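3.2 Reporting delay and claim outcome

Claims in the Ultance file were grouped by the interval between injury and first written notice to the employer. Strain injuries of the back and shoulder had the longest intervals, with a median of 12 days.
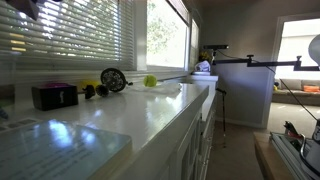 Late notice was the most common ground for initial denial. Denials on this ground were coded separately from disputes over medical causation, following the scheme used in the Bradari survey.
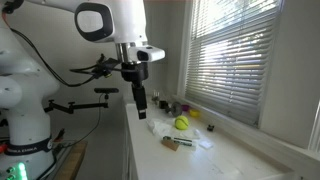 Reading time: 8 min

Two coders read each denial letter. Where they disagreed – mostly on letters citing more than one ground – the first ground stated was used.
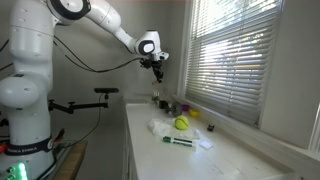
Figure 2. Robot arm beside a white countertop.

Employer size had a weaker effect than notice. Workers at the Ruggiero sites, where supervisors file the first report, waited roughly 16 days for a decision.
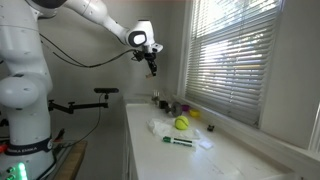

The Tistidach sites require the worker to file in person, and claims from night shifts were reported later there than claims from day shifts. Claims opened after October were left out of the model, as many had no final decision at the time of coding. Appeals are treated in Section 3.3.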